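Parish of Saint Nicholas, Lanska
Safety Inspection of the Church, Sacristy and Parish Hall
Checklist with Comments

Date of inspection: Wednesday, 17th November
Carried out by: Eleni Kos, Parish Safety Officer
Accompanied by: Ctibor Trnka, Sacristan
Copies to: Father Matúš Ďurica; Skusach Diocesan Property Office

Parish Hall

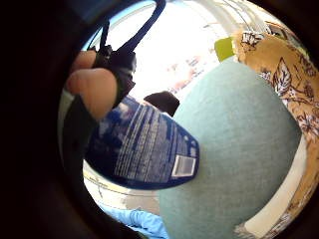
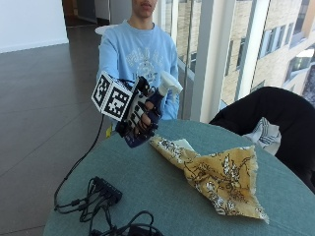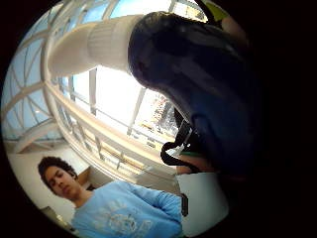 Left to right: blue bottle with strap; seated at the round table; dark blue bag.

Key to results: S = satisfactory. A = attention required. N = not inspected on this visit.

SECTION 1. ENTRANCES AND EXITS

1.1 West doors open fully and are held by floor bolts during services. Result: S

1.2 North door unlocked whenever the church is open to the public. Result: A
Comment: The key was in the lock but the door had not been opened before the morning Mass. The sacristan on duty is to open it at the same time as the west doors and sign the sheet in the sacristy.

1.3 Center and side aisles clear to full width. Result: S

1.4 Steps to the choir loft in sound condition, handrail firm. Result: A
Comment: The handrail moves at the upper fixing. Choir members may continue to use the stairs one at a time. Instruments should not be carried up until the fixing has been replaced.

1.5 Exit signs lit. Result: S

SECTION 2. CANDLES, INCENSE AND OPEN FLAME

2.1 Votive stand placed on a metal tray and clear of hangings. Result: A
Comment: The stand before the statue of Saint Nicholas has been moved closer to the side curtain than the last report allowed. It was moved back during the inspection. Mr. Trnka will mark its position on the floor before the novena begins.

2.2 Sand bucket within reach of the votive stand. Result: S

2.3 Altar candles fitted with followers and standing upright. Result: S

2.4 Thurible chain and lid in good order. Result: S
Comment: One link was replaced in October.

2.5 Charcoal disposed of in the lidded metal bin outside the sacristy door. Result: A
Comment: Ash was found in the sacristy sink. Servers are to be reminded at their next practice. Used charcoal must remain in the thurible until it can be taken to the bin by an adult.

2.6 Hand candles for the vigil procession supplied with drip guards. Result: N
Comment: Delivery from Stougaard is awaited. The parish holds 217 candles from last year, and these may be used only if guards are fitted to all of them. Children under the age set in the diocesan guidance will carry battery lights.

SECTION 3. FIRE EQUIPMENT

3.1 Extinguishers in place, sealed and in date. Result: A
Comment: The extinguisher in the choir loft is past its service date. Fimham has been asked to attend before the feast.

3.2 Fire blanket in hall kitchen. Result: S

3.3 Alarm panel showing no faults. Result: S

3.4 Evacuation notice displayed in the porch. Result: A
Comment: The notice still gives the old assembly point on the south lawn. The correct assembly point is the school gate. A new notice is to be posted in the porch, the sacristy and the hall.

SECTION 4. SANCTUARY AND SACRISTY

4.1 Carpet on altar steps flat and secured. Result: S

4.2 Sanctuary lamp chain and pulley. Result: S
Comment: Raised and lowered twice without difficulty.

4.3 Microphone cables taped or covered. Result: A
Comment: The cable to the ambo crosses the path taken by the gift bearers. It should be run behind the credence table.

4.4 Vestment cupboards stable and fixed to the wall. Result: S

4.5 Relic case locked and alarmed. Result: S
Comment: Keys are held by the pastor and the sacristan. For the veneration after Mass on the feast day, two adults must remain beside the relic at all times.

SECTION 5. PARISH HALL

5.1 Stacked chairs no higher than the marked line. Result: S

5.2 Kitchen water heater. Result: A
Comment: The lid does not close properly. The heater is to be taken out of use until repaired.

5.3 Electrical items tested and labeled. Result: A
Comment: Almost all items carry a current label. The slide projector and the extension lead kept with it do not.

5.4 First aid box complete. Result: S
Comment: Adhesive dressings restocked by Kyung-tae Bang.

5.5 Accident book available and up to date. Result: S

5.6 Stage lighting. Result: N
Comment: To be inspected when the lights are set up for the children's Saint Nicholas play.

SECTION 6. OUTSIDE AREAS

6.1 Path from parking lot to west doors free of leaves and ice. Result: S

6.2 Path lighting. Result: A
Comment: Lamp 3 is out. The vigil procession passes this point after dark and the lamp must be working by then, or the route changed.

6.3 Grit bin filled. Result: S

6.4 Bell tower door locked. Result: S
Comment: Access is limited to Vratislav Baláž and persons ringing under his supervision.

GENERAL COMMENTS

The church was found clean and in good order. The north door, the votive stand and the path lighting should be dealt with first, as each affects the novena and the vigil procession. The handrail in the choir loft will need a contractor, and a written quotation should be sent to the Skusach office for approval.

Items marked N will be inspected on a second visit before the feast. Any change to the procession route is to be given to the stewards in writing.

Signed: E. Kos
Received for the parish: M. Ďurica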